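About us

Hello! I'm Stamatia Lazaridis and I run Plotcombe, a little advice firm for people who want to buy a robot and don't fancy wasting the budget on the wrong one. There are 4 of us, we work from Brurnemholm, and we don't sell machines or take a commission from anybody who does.

I used to do the purchasing for a joinery firm called Sorano, and my first robot order was a mess. I'd budgeted for the arm and forgotten the hand - then the spare fingers, the training days, the floor space (oh, the floor space!). By December I was almost 2,000 pounds over and writing very apologetic emails.

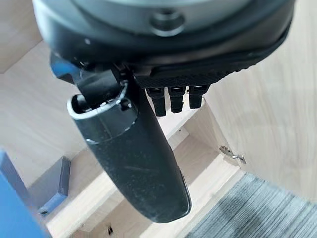
So now we start with the boring bits. What does it need to pick up? Who'll look after it? What happens when a part wears out? Yan does the sums and I do the nagging, and between us we've got through 118 equipment plans, from school workshops to family factories.

A first planning day costs 700 pounds, travel included, and you keep the spreadsheet whether you come back to us or not. Bring your floor plan if you have one - a scribble will do fine!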